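Limescale in kettle, is descaling every month normal?
Forum: Kitchen and Household

csabrook
We moved in March and the water is much harder than we were used to. The kettle furs up in a couple of weeks and I get white flakes in my tea. I've been using sachets but they add up. What does everyone else do?

grornora_lad
Citric acid, bought loose. I pay a lot less per go than I did for sachets. Two tablespoons in about a litre of water, bring it to the boil, switch off, leave it for half an hour, then rinse twice. Don't fill it to the top as it fizzes.

Costel Stoica
Same as above, except I don't boil it with the acid in. I boil the water first, switch off, then add the powder. Less froth and less smell. Ours is a black one with a silver lid and I do it on the first Thursday of the month.

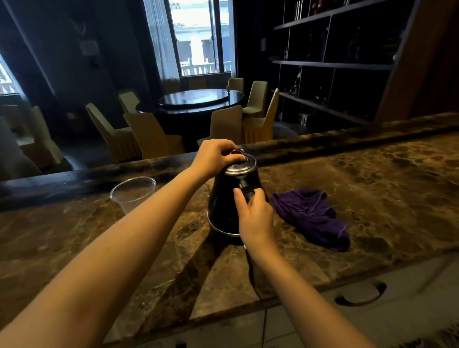 Reply 4
sbarbu
White vinegar does the job and you've probably got some in already. 200 ml topped up with 800 ml of water, leave overnight. I've done it that way for years.

grornora_lad
Vinegar works but I could taste it for two days afterwards. Citric acid doesn't leave anything behind. Keep either of them off marble or limestone worktops, they will mark the polish.

sbarbu
You aren't rinsing enough. Fill, boil, tip away, and do that three times. No taste at all.

csabrook
Would a filter jug save me doing this? My water report says 246 mg per litre, which they class as hard.

Costel Stoica
It slows it down. We had a jug for a year and went from descaling monthly to every ten weeks or so. The cartridges cost more than the citric acid did, so we stopped.

hv_marrow
I disagree about the jug, I think the tea tastes better and that's worth paying for. Also empty the kettle at night. Leaving water standing in it makes the scale worse.

csabrook
Thanks all. I've ordered a 1,000 g bag of citric acid and will try it at the weekend. Will leave the jug for now.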